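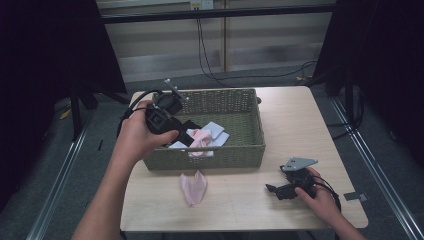 Cloths in a woven basket, ready for sorting.

How to make and look after your own cleaning cloths

Last updated 2018-09-16

Old towels, shirts and bed sheets make very good cleaning cloths. They cost nothing, they can be washed many times, and a batch from a single worn bath towel will last most homes for years. This page covers which fabrics to keep, how to cut and hem them, how to wash them before first use, and how to store them so that the bathroom cloths stay out of the kitchen.

You will need

Worn towels, sheets, T-shirts or pillowcases
Sharp fabric scissors
A ruler and a piece of tailor's chalk
Sewing thread, and a machine if you have one
A sheet of stiff card for a template
A basket, box or drawer for storage

Step 1: Choose the fabric

Cotton is the best all-round choice. It soaks up water, stands a hot wash and gets softer with age. Linen is nearly as good and leaves less fluff on glass. Old tea towels and pillowcases are often one or the other.

Avoid anything with a high share of polyester or nylon. These fabrics push water about and leave smears. If the label has gone, put a few drops of water on the cloth. Cotton takes the water in within a second or two. If the drops sit on the surface, either the cloth is mostly man-made or it has been washed with too much fabric softener. Wash it once without softener and try again before you throw it out.

Sort what you have into three heaps:

Towelling, for floors, baths and spills
Flat weave (sheets, shirts, pillowcases), for glass, dusting and polishing
Jersey (T-shirts, vests), for shoes, metal and jobs where the cloth will be thrown away afterwards

Cut off buttons, zips, labels and thick seams. Buttons and zips scratch paint and enamel. Keep the good buttons.

Step 2: Make a template

Cut a square of stiff card, 30 cm on each side. This gives a finished cloth of 28 cm once hemmed, and it folds neatly into quarters to fit the hand. For dusting cloths you can go down to 20 cm, but anything smaller tends to get lost in the wash.

Using a template is quicker than measuring each piece. It also means the cloths stack properly, and you will be glad of that when you come to store them.

Step 3: Mark and cut

Lay the fabric flat on a table and smooth it from the middle outwards. Iron it first if it is badly creased. Place the template in one corner, keeping its sides in line with the weave, and draw round it with chalk. Move it along and repeat.

Cut one layer at a time with towelling. You can cut two layers of sheet together if your scissors are sharp. Towelling sheds a lot of fluff when cut, so do this outdoors or over an old sheet that can be shaken out.

Work around holes and thin patches. Hold the fabric up to a window and the thin parts will show clearly. The middle of a sheet is usually the weakest part, and the best pieces come from the sides and the foot.

Step 4: Finish the edges

Jersey needs no hem. It curls a little but does not fray.

Flat weave will fray unless it is hemmed or cut with pinking shears. For a hem, fold the edge over 5 mm, press it with the iron, fold another 5 mm and stitch close to the inner fold. Take the corners slowly. If the fabric is bulky there, trim a small triangle off each corner before folding.

Towelling is too thick for a double fold on most home machines. Run a wide zigzag stitch right along the raw edge, go round a second time, and trim the loose loops. If you sew by hand, use blanket stitch with doubled thread. One cloth takes me 20 minutes by hand, or two or three on the machine.

Step 5: The first wash

Wash new cloths on their own before using them. The first wash brings out most of the remaining fluff, and dark fabric may lose some dye. Keep black and navy pieces apart from pale ones for the first two or three washes.

Use the normal amount of powder and no softener. Softener coats the fibres and is the most common reason that a cloth stops soaking things up. Check the filter of the machine afterwards – after a load of towelling there will be plenty in it.

Step 6: Give each colour a job

Decide which colour goes with which room and stick to it. Any system works as long as everyone in the house knows it. Mine is:

Pink: bathroom basin and bath
Light blue: windows and mirrors
White: kitchen worktops
Black or dark grey: shoes, bicycles and the oven

Toilet cloths should be kept completely separate, with their own tub and their own wash. If all your fabric is the same colour, sew a short line of bright thread into one corner of each cloth.

Step 7: Store them

A low, open basket is better than a lidded box. Air gets to the cloths and you can see what is left. Fold each cloth in half and in half again, and stand them on edge in rows, one row for each job. Never put a cloth away damp. It will smell within a day, and so will its neighbours.

Keep a second container for used cloths. A bucket under the sink is fine if it is emptied every couple of days. Rinse greasy cloths in hot water with a little washing-up liquid before they go in.

Regular washing

Wash kitchen and bathroom cloths at 60 degrees. Dusters can go in at 40. Dry them on a line if you can. Cloths used with oil, varnish or white spirit must not go in the machine or the tumble dryer, as they can catch fire. Lay them out flat outdoors until fully dry and hard, then put them in the bin.

Common problems

The cloth leaves fluff on glass. Use flat weave in place of towelling, and wash it twice more.

The cloth smells even when clean. Soak it overnight in a bucket of warm water with a cup of washing soda, then wash at 60 degrees.

The hem has come undone. Restitch it straight away. A loose hem catches on door handles and tears.

The cloth has gone stiff. This is usually hard water. Add half a cup of white vinegar to the final rinse.

When to replace them

I go through the whole basket every January. Anything with a hole larger than a coin moves to the shoe pile, and anything on the shoe pile that has worn through goes to textile recycling, provided it is clean and dry.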